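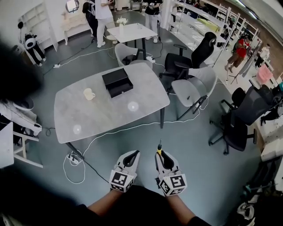
How to Move Your Save Files to a New PC Without Losing Progress

By Neelam Tomar
Updated July 18, 2022

Most games on the big launchers back up your saves to the cloud. A lot of smaller and older games don't, and if you wipe your old computer before checking, those saves are gone. This guide covers how to find your save files on a Windows PC, copy them to a new one, and make sure the game picks them up. I'll use Wundville as the main example, because it's the game readers write in about most, but the steps are nearly the same for any single-player PC game.

What you need

Both computers, working and able to log in.
A USB drive or an external drive. Saves are small, so any size will do.
The game installed on the old PC. You don't need it installed on the new one yet.
Half an hour.

Step 1: Check whether cloud saves are already on

Open your launcher, go to your library, and look at the properties or settings page for the game. If it supports cloud saves, there will be a checkbox or a status line. Make sure it's turned on, start the game once, load your save, save again, and quit to the desktop. Wait for the launcher to finish syncing before you shut down.

Even if cloud saves are on, do the manual copy too. Some games only sync the story save and leave out settings, key bindings, screenshots, or custom characters. Jarnia is one of these. Its campaign progress syncs, but the character creator presets stay on the machine where you made them.

Step 2: Find the save folder

There are a few places a Windows game usually keeps its saves. Check them in this order:

Documents\My Games
Documents, in a folder with the name of the game or the studio
Your user folder, under Saved Games
AppData\Local
AppData\LocalLow
AppData\Roaming
The game's own install folder

AppData is hidden by default. To get there, press the Windows key and R together, type %appdata% and press Enter. That opens the Roaming folder. Go up one level to see Local and LocalLow.

If you don't see a folder with the game's name, look for the developer or publisher instead. Wundville keeps its saves in LocalLow, inside a folder called Nonness, after the studio.

Still can't find it? Load the game, make a new save, quit, and then search your user folder for files changed today. Sort by date modified. The save will be near the top, along with some log files you can ignore.

Step 3: Work out which files matter

Open the folder and look at what's inside. In Wundville you'll see these:

slot_0, slot_1, slot_2 and so on. These are your saves, one folder per slot.
profile.dat. This holds your unlocks, including the outfits and the photo album.
settings.ini. Graphics, sound and controls.
A folder called cache. You can leave this behind.

A lot of people copy the slot folders and forget profile.dat. The game will load, but your unlocks will be back to zero. Umesh Dubey wrote to me after losing a finished photo album this way. It has 100 entries, and he had already formatted the old drive.

If you aren't sure what a file does, copy it anyway. The only one I would leave out is settings.ini, and only if the new PC has a very different graphics card or monitor. The game will make a fresh one the first time it runs.

Step 4: Copy the files

Close the game and the launcher completely. Check the system tray near the clock, because most launchers keep running after you close the window.

Copy the whole save folder to your USB drive. Use copy, not cut. Keep the original on the old PC until everything is working.

Right-click the folder on the old PC, choose Properties, and write down the number of files. Do the same for the copy on the USB drive. The two should match. My Warraich folder came to 2,509 files, as that game writes a separate file for every region of the map, and on my first try the copy stopped early when the drive filled up with other things.

Step 5: Set up the new PC

Install the game and start it once. Go as far as the main menu, or start a new game and save it if the menu doesn't create a folder by itself. Then quit.

Turn off cloud saves for that game for now. If you skip this, the launcher may treat the new, empty save as the latest one and upload it over your real one.

Go to the save folder on the new PC. Rename it by adding _old to the end. Then paste in your copy from the USB drive. Check that the folder name is exactly the same as the one you just renamed, without the _old.

Step 6: Test it

Start the game and load your most recent save. Walk around, open your inventory, check your quest log. Make a new save in an empty slot, quit, and load that one as well.

If it all works, turn cloud saves back on. The launcher may show a conflict message asking which version to keep. Choose the local files. Check the date and time shown before you click.

Common problems

The game doesn't see the saves. Look for a folder inside a folder. It's easy to end up with Wundville\Wundville. Move the inner one up a level.

The save shows up but won't load. The two computers may be on different versions of the game. Update it on both and copy again. Mods can cause this too, so install the same ones on the new PC before loading. Ecaterina Marinescu had 21 mods on her old machine and her save wouldn't open until the last of them was back in place.

The save folder has a long number for a name. Some games put saves in a folder named after your account ID. If you're using a different account on the new PC, the number will be different. Copy the contents of the old numbered folder into the new one. This doesn't work for every game, and a few lock saves to the account.

The file is read-only. Right-click the save folder, choose Properties, and clear the Read-only box. Apply it to all subfolders.

Keep the USB copy for at least a couple of weeks before you delete anything from the old PC.

Thanks to Savita Thakur for the correction on the LocalLow path. The earlier version of this page had it under Roaming.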